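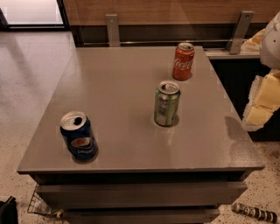 Head camera view, cabinet-top can task, Cesesden station.

Ilura Users Board > Data Collection > Placement and Layout
Thread: Guidance requested on can placement for the cabinet-top task
Started October 2026

cesesden_collection
Topic starter

Our group at Cesesden has begun recording demonstrations for the cabinet-top task and would welcome comment from other sites before we commit to the full set. The instruction given to the operator names one can ("pick up the blue can," and so on), and the robot is guided to grasp it and lift it clear of the surface.

We use three cans per layout. The image attached to this post is typical of the layouts recorded so far: the blue Pepsi can stands alone near the front left corner, and the green and silver can and the red Coca-Cola can are grouped toward the back right, with a small gap between them. The surface has a slight shine.

We have recorded 94 episodes to date. Our plan calls for 30 layouts, with the same number of episodes for each can in each layout.

Our questions are as follows.

1. Should placements be drawn at random by the Landeg layout sheet, or is it acceptable for operators to place the cans by hand?
2. Is a close pair such as the green and red cans desirable at this stage, or should close pairs be held back until single grasps are reliable?
3. Do other sites restrict what may be on the floor and around the furniture during recording?

We would prefer answers based on recorded experience where possible.

gridsheet
Member

On the first question, we would recommend the layout sheet without exception. When operators place objects by hand they repeat themselves, even when told to vary. Our own site reviewed its hand-placed layouts in June and found that most of the cans had been set down within a narrow band along the middle of the table. Operators had been asked to use the whole surface and believed they had done so.

On the second, please keep the close pair. It will be needed sooner or later, and a model that has only seen well separated cans tends to come in wide.

I would also ask how the far left of the surface is being covered. In the layout you attached there is a large empty area at the far left. One layout proves nothing, of course, but it is worth checking across the set.

veltley_ops
Moderator

A reminder that questions on file structure belong in the Veltley section of the board. Questions on placement are welcome here.

Speaking as a contributor, I agree with the previous reply on the layout sheet and disagree on the close pair. With 94 episodes on hand, the set is too small to carry both problems at once. Our practice is to record single-can grasps until seven consecutive trial runs succeed, and only then to bring the neighbors closer together. Failed grasps against a neighboring can are costly. The can goes over, the episode is discarded, and the operator becomes cautious for the rest of the session. Cautious demonstrations are slow demonstrations, and the model learns the hesitation along with everything else.

gridsheet
Member

> Our practice is to record single-can grasps until seven consecutive trial runs succeed

With respect, that practice was set for a narrower gripper. The fingers shown in the first post are wide and blocky, and the width of the finger is exactly what makes spacing a matter of concern. If the team waits, it may spend its entire budget on an approach path that cannot be used when a second can is present. I would prefer to find that out at episode 94 than at the end of the plan.

I also do not accept that discarded episodes are wasted. We keep them in a separate folder with a label for the cause.

cesesden_collection
Topic starter

Thank you both. To answer the question on coverage: we have now plotted the placements to date. The far left third of the cabinet top is poorly covered, as suspected. The arm comes in from the right, and our operators appear to have favored positions that are comfortable to reach. We will move to the layout sheet for all remaining layouts.

On discarded episodes, we have been deleting them. We will stop doing so.

We remain undecided on close pairs.

second_shift
Member

I operate the arm at another site and would like to offer the operator's side, as it is seldom requested.

The can nearest the robot looks tilted in the head view even when it is standing straight. New operators sometimes correct for a lean that is not there and come down at an angle. The blue can in the attached image shows the effect well. We now ask each new operator to look at the cabinet directly, with their own eyes, before the first episode of a session. It takes very little time and the grasps on near objects improved.

On the close pair, my view is that it depends on which can is being named. With a pair set back to the right, as in the image, the red can is at the rear and the green can stands in front of it. Reaching for the green one is ordinary work. Reaching for the red one requires a decision about which side to pass on, and if four operators make that decision in four ways, the data will show four behaviors under one instruction. I would ask the site to write down a preferred approach before recording any more of these.

veltley_ops
Moderator

That last point is well made and I would support it. If close pairs are to be recorded now, a written approach for the rear can should come first. I withdraw part of my objection on that condition. I continue to think the team would be better served by finishing the single grasps.

plainlabels
Member

May I raise the wording of the instructions. "Pick up the blue can" and "pick up the Pepsi can" are different requests from the standpoint of the language input, and the first post mentions only colors. If the finished system is to respond to product names, the names should be present in the recorded instructions from the beginning.

There is a further difficulty with the green and silver can. In the attached view its label panel cannot be read, whereas "pepsi" is legible on the blue can and the start of the name can be made out on the red one. An annotator working from the head view would have to describe the green can by color, and the annotations would then be uneven: names for two cans and a color for the third. Our site handles this by recording two instructions for every episode, one by color and one by name, and taking the name from the layout sheet and never from the video.

cesesden_collection
Topic starter

This had not been considered and we are grateful for it. The layout sheet has a spare column which we will use for product names. Will the Landeg sheet accept two instructions per row, or does it require two rows?

plainlabels
Member

Two rows, with the same layout number. The sheet will show a warning about duplicates, which may be dismissed.

gridsheet
Member

Returning to the third question in the first post, as it has gone unanswered. Our site does not clear the floor. There is a wire basket beside the cabinet in your image and an object with dark and pale bands lying at the lower right, and I would leave both. A system trained against a bare floor will meet a furnished one eventually. I would only ask that such things not stay in one spot for all 30 layouts, or the model may come to rely on them.

veltley_ops
Moderator

I must disagree again, on grounds of safety this time. Objects on the floor within reach of the operator's feet or the robot's base should be removed before recording. Variety in the background can be obtained by other means: changing the lighting, moving the cabinet, or using a second room. Site rules at Ilura member facilities require a clear walkway in any case.

gridsheet
Member

A clear walkway and a bare floor are two separate requirements. I have no quarrel with the first.

second_shift
Member

For what it is worth, our site marks the walkway with tape. Items may stand outside the tape and are moved at the start of each session. Both concerns are met, and the tape needs replacing more often than one would expect on a glossy floor.

I would add a note on the cans themselves. Please record whether they are opened and what they weigh. All three in the attached image have been opened. An empty can slides when the finger brushes it and a full one does not, so a set recorded entirely with one kind will give a poor idea of the other. We keep both on the shelf and alternate by layout.

cesesden_collection
Topic starter

We have agreed on the following changes, which take effect with the next session.

Placements will come from the Landeg sheet only. The next 72 episodes will be weighted toward the far left of the surface to correct the gap in coverage.

Each episode will carry two instructions, by color and by product name.

Failed episodes will be kept, labeled, and stored apart from the main set.

Close pairs will continue, limited to layouts for which an approach to the rear can has been written down. Our moderator's reservation is noted and we will report the failure rate for these layouts separately so that it can be judged.

Walkway tape has been ordered. Can weights will be added to the session log.

The revised approach note will be posted in this section once our operators have reviewed it. Comments on the draft are invited from any member site.

veltley_ops
Moderator

Thank you. The thread will remain open for the approach note. When reporting the failure rate, please give close pairs by named can, so that front and rear are not combined in a single figure.

plainlabels
Member

One correction to my earlier reply. The duplicate warning may be dismissed only in the current version of the sheet. In the older version it blocks the export, and the layout number must be given a letter suffix.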